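Subject: Re: [flivton-upholstery] Conditioner interval for pigmented hides
Date: 6/22/24

> Is the Pallau 2204 conditioner safe on seams, or only on flat panels?

Flat panels only. On seams it softens the thread finish. Brush the channel out first and wipe with the 3163 cleaner, diluted 21:1.

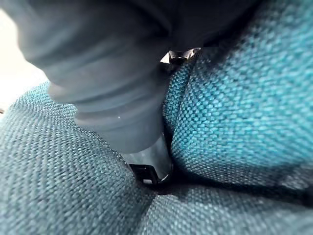 Seam between cushions.

Leave two hours before conditioning the panels. Keep dyed throw cushions off pale leather until the coat has cured, as Aquino teal and navy both transfer.

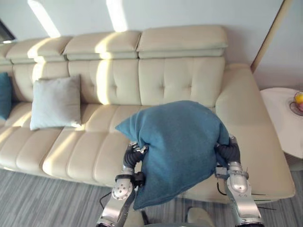

Flevevden asks whether the interval changes in July, when the humidity is up. It does: double the drying time and keep the dilution as it is.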